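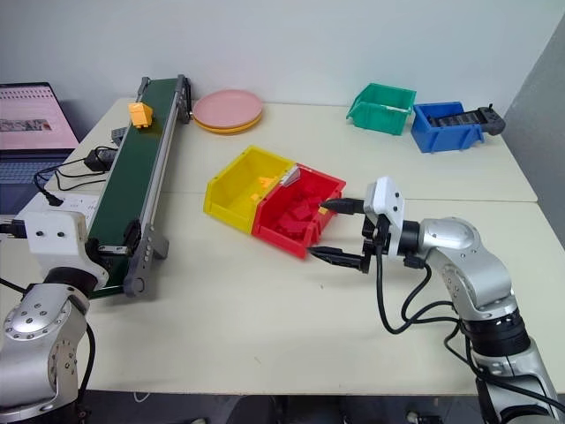

Figure 3. The belt set at an angle across the table, with one block at its far end and two stacked plates behind.

4.2 What the belt changes, and what it only seems to change

The case for putting a short belt on a table is usually made in one sentence: the object comes to the hand, so the hand has less to do. The sentence appears in almost every report we read, and it is rarely followed by a measurement. The Drelteswood study gives reach lengths for the table without a belt and none for the table with one. The Bralis report gives both, but its two tables were of different widths, and the authors compare them anyway. We have tried to be more careful here, and one result of being careful is that we have less to report.

Our own layout is the one in Figure 3. The belt does not run parallel to the table edge. It goes from near the back toward the front left, and this matters more than we expected when the sessions were planned. On a belt laid square to the edge, an object stays the same distance from the front for its whole ride. On a slanted belt the distance shrinks as the object travels forward, so any figure for "reach" depends on where along the belt the object is picked up. Most published figures are a single average. We do not think a single average means much for a slanted belt, and we are doubtful about it for a straight one.

The tabletop is made of two sections pushed together, and the seam is faint but real. In the early sessions a few of the placed objects were logged as "shifted" when they had been set down across it. We first took these for errors in placing. On going back through the notes we could not rule out the seam, and those entries have been dropped from the table in 4.3. Readers who want them back in can have them on request. They do not change the ranking of the layouts, though they do narrow the gap between first and second.

There is also the matter of the clutter. The power strip lies at the front left, under the belt, and cables loop over the table between there and the laptop. All of this takes up surface. When a report says that a belt "frees" the table, it should say how much of the table the belt and its wiring have used up in the first place. Geerts does not subtract it. If one does, using the dimensions in the Geerts appendix, the claimed gain in free surface drops to 3 percent, a figure we would not care to defend as different from zero.

The blocks were chosen for their stepped shape, which gives them an obvious right way up. This was meant to make scoring easy. It did, but at a price we should admit. A stepped block is not a smooth package, and it is not a cup or a plate. What holds for how it sits on a belt need not hold for anything a person would want moved in a kitchen or a packing room. The plates were kept at the back of the table as a placing target and were not sent down the belt, so we have nothing to say about flat or round objects.

4.2.1 The end of the belt

Of the 195 placements we kept, the ones that gave the scorers trouble were bunched at the ends. The middle of a belt is flat and dull and nearly anything put there is scored the same way by everybody. At the ends there is the roller, and next to it the end piece, and an object can be partly over either. Is a block that overhangs the roller "on the belt"? The scoring sheet said yes if more than half of it was on the green. Two scorers using that rule still disagreed often enough that we had a third go over the entries, and we are not sure that the third was doing anything other than breaking ties. 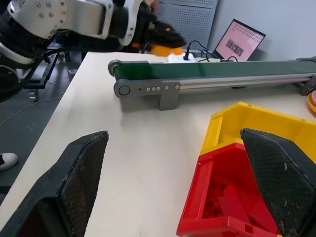

Lamisi Darko

The side view makes the difficulty plainer. Seen low and from the side, the belt is a thin dark green strip above its rail, and the rounded end cap with its circular outline takes up a good part of what the eye uses to judge where the belt stops. The orange object is close to belt height, and height is a poor guide to contact from this angle. A scorer who works only from side views is likely to log some objects as resting when they are still being held. We suspect that this happened in the Dindport data, where every view was from the side and where the share of "resting" entries is higher than in any other set we know of. We cannot show it, as the raw views were not kept.

For these reasons we scored an entry only when a view from over the table and a view from the side agreed. That rule is strict. It cost us entries in every one of the 19 sessions, and it may have cost us more of the awkward ones than the easy ones, which would make the belt look tidier than it is. A looser rule would have given a larger set and, we believe, a worse one.

What is left after all this is modest. Objects placed near the middle of the belt were scored the same way by all scorers. Objects placed near either end were not. The slant made the front end easier to reach and made the back end no easier at all. Whether the belt is worth its space on a table of this size is a question we set out to answer and have not.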